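Open day at the Drindico brick factory, Orkcombe

Posted May 29, 2008

I have built with Drindico bricks since my school time, but I had never seen where they are made. The factory opens to visitors once a year and gives out 400 tickets, and this year I got one of them. The train to Orkcombe is slow, and from the station you must walk up a long hill. I arrived twenty minutes early and there was already a line at the gate.

They divided us into groups by the color of a brick that you pull out of a bag. I was gray. First we got safety glasses and a short talk about not touching things, then we went into the molding hall.

The hall has 46 machines, and most of them were running. It is very loud and smells a little sweet, like a new shower curtain. The plastic comes down from the ceiling in clear tubes as small grains, and at the other end the finished parts fall into a box. I stood a long time at the machine that makes the 2x4 plates. I wanted to ask about the clutch problem in the dark red parts, which every collector knows from the last two years, but another visitor was faster.
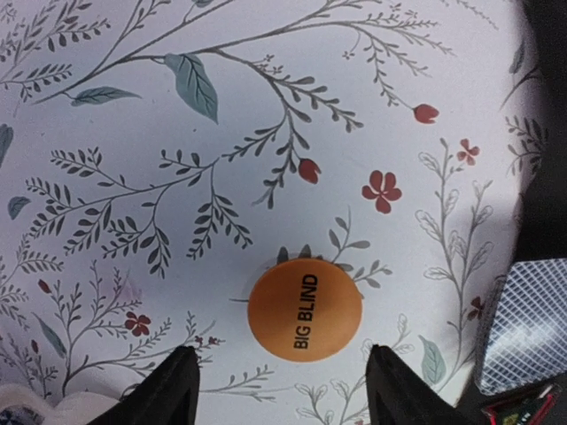

Notburga Thaler answered that the dark red pigment makes the plastic shrink differently when it cools, and that the molds for this color were changed in December. She said that parts from the old molds are still in the warehouse and will be used up, so a set bought this summer can have both kinds in the same bag.

I was thankful for the clear answer, but I am not happy with it. My station roof still does not stay together.

After the molding hall came the packing line. Every bag is weighed, and if the weight is wrong it is pushed off the belt into a bin. One bag went into the bin while we watched, and all of the children cheered. The women at the end of the line put in the instruction booklet by hand. They are very quick, and one of them could talk with us the whole time without looking down.

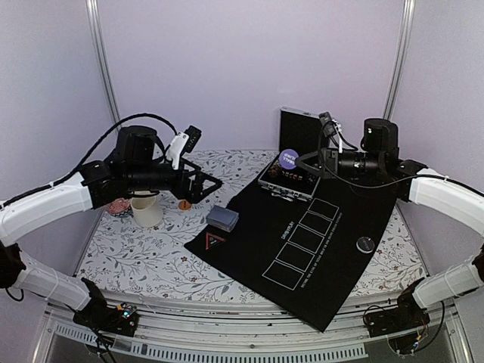
The Halen harbor set

In the showroom stood the set that most of us had come for. The Halen harbor has 824 pieces and will be in the shops before winter. It has a crane, a small customs house and a fishing boat with a new curved bow piece, which I like very much. The crane turns well, but the hook is on a string that looks too thin to me. No stickers at all, everything is printed! The price was not on the sign and the man beside it would not tell it.

There were also two older models by the designer Kjærgaard behind glass, the lighthouse and the double tram. I own the tram. Theirs has not turned yellow. 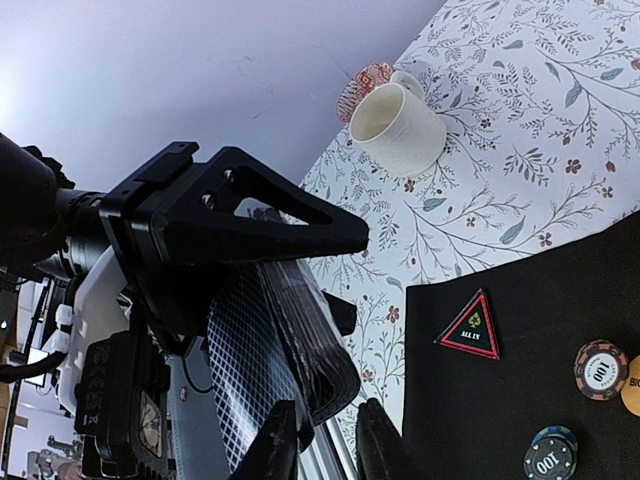

Drindico will also bring a small pirate set with a card game inside, and a test version lay on a table for trying out. You draw a card and it tells you which part of the ship you may build next. My group played two rounds and we all thought the rules were good for younger children, but the cards are thin and have plain light backs that were already dirty. I would have liked backs such as on the cards in the last photo, black with fine white diamonds, although on black the edges can look worn sooner. I wrote this on the comment sheet. I also wrote that the mast should be one piece.

The factory shop takes only cash. Loose bricks are sold by the cup, and every visitor may fill 5 cups. I took mostly tan slopes and the gray arches that I need for the station, and I did not buy any dark red. The cups have no lid, so bring a bag if you go next year.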